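Bring back the swap shed

The town of Varanlow closed the swap shed at its transfer station in February. The notice gave two reasons, liability and staffing, and said the building would be used to store road salt. I have been going to that shed most weekends since I moved here and I think closing it was a mistake. I also think the mistake is a common one, because other towns are doing the same thing.

For anyone who never used it, the shed was a three-sided building to the left of the scale. If you had something that still worked and you didn't want it, you left it there before you drove on to the bins. If you saw something you wanted, you took it. There was no charge either way. The attendant turned away mattresses, car seats and anything with a cracked cord. Whatever was still sitting there at the end of the month went in the bulky waste container.

What people left was mostly dull. Lamps, bookcases, bed frames with the bolts taped to the rail, jigsaw puzzles, boxes of canning jars, more bread machines than any town could use. I have seen it described as a place where people found treasures, and I suppose somebody did once, but I never saw one. I saw useful things of low value. I think that is the strongest argument for having it. Valuable things look after themselves. If you have a good oak table you can sell it by supper. The things that end up in a landfill are the ones worth ten or fifteen dollars, where the trouble of selling them is more than you'd get.

Take the plain chest of drawers. It is the most common piece of furniture in the country after the chair, and it is hard to get rid of. It won't fit in a small car. Charity shops have grown picky and many won't send a truck for a single item. Online, you will get eleven messages asking if it is still available and then silence. So it goes to the dump, and the owner pays by weight to have it crushed. Meanwhile someone four streets over has just signed a lease and is keeping their clothes in garbage bags.

The cheapest new one at Lapiņa, the furniture store out by the highway, is $200 before delivery. You put it together yourself. Mine lasted through one move and came apart on the second, when the back panel let go. The older one I got from the shed has been moved three times and needed a squirt of wax on the runners. I don't claim everything old is well made. A lot of it was junk when it was new, and the shed had its share of that too. But a piece that has held together for thirty years has already passed a test the new one hasn't taken yet.

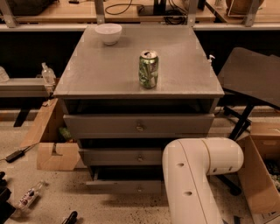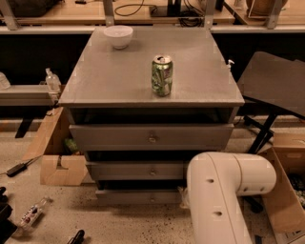
One reader wrote to me after I first complained about the closing, in a much shorter letter to the paper, and said that I was being sentimental about other people's trash. The reader had lived next to the station road for years and had watched pickup trucks line up before the gate opened at 10, all of them there to grab anything that could be resold. By noon, according to the letter, the only things left were broken. Why should taxpayers keep up a building so that a handful of dealers could get free stock?

It's a fair question and I don't want to wave it off. There were regulars, and they were quick. I lost a decent floor lamp to one of them myself, which I'm still a little sore about. But I have two answers.

The first is that an object taken by a dealer has still been kept out of the container. The town pays for every ton it ships away. If a man with a pickup takes a bed frame and sells it for thirty dollars, the town has saved the cost of hauling it, the buyer has a bed frame, and the man has been paid for a morning's work. I would prefer the frame went straight to someone who needed it, but I can't see who was robbed.

The second is that the problem has been dealt with elsewhere, cheaply. Brendevton limits each household to four items a visit and asks for a resident sticker. That's a painted sign and a roll of stickers. The line at the gate there is short on the mornings I've driven past. Their shed has shelves, too, put up by the high school shop class, and the books are kept off the floor, so they don't swell up with damp the way ours did.

Liability is the harder point and I'm less sure of my ground. The town's worry was that someone would take home a heater, have a fire and sue. I'm told this is why small appliances were the first thing to go, two summers before the shed did. Fine – leave them out. Leave out cribs and helmets as well. A bookcase or a box of plates does not carry that kind of risk, and a sign saying items are taken as they are would cover most of what's left. If the town's insurer has said otherwise, I'd like to read the letter. I asked for it at the office and was told it wasn't available.

As for staffing, the attendant has to be at the scale anyway. What the shed needed was someone to tidy it for an hour or two a week. When the town library was short of help on weekends it put a card on the desk asking for names, and it got them. The transfer station never put up a card.

I'll grant that the shed was ugly. It smelled of mice in the fall. People dumped things there that had no business being there, including, for most of one winter, a hot tub cover folded in half and wedged against the back wall. Some of the complaints from neighbors on Dendthorpe Road about blown paper were justified, and a chain-link panel on the open side would have stopped most of it.

Still, road salt can go under a tarp, as it did before. The shed cost little to run and it moved a steady amount of furniture from people who were done with it to people who weren't. The selectboard takes up the station budget again this spring, and a line for reopening could be added without raising the sticker fee much, if at all. I plan to ask for it. The petition is at the hardware store counter next to the key machine, and it had 44 signatures when I last stopped in.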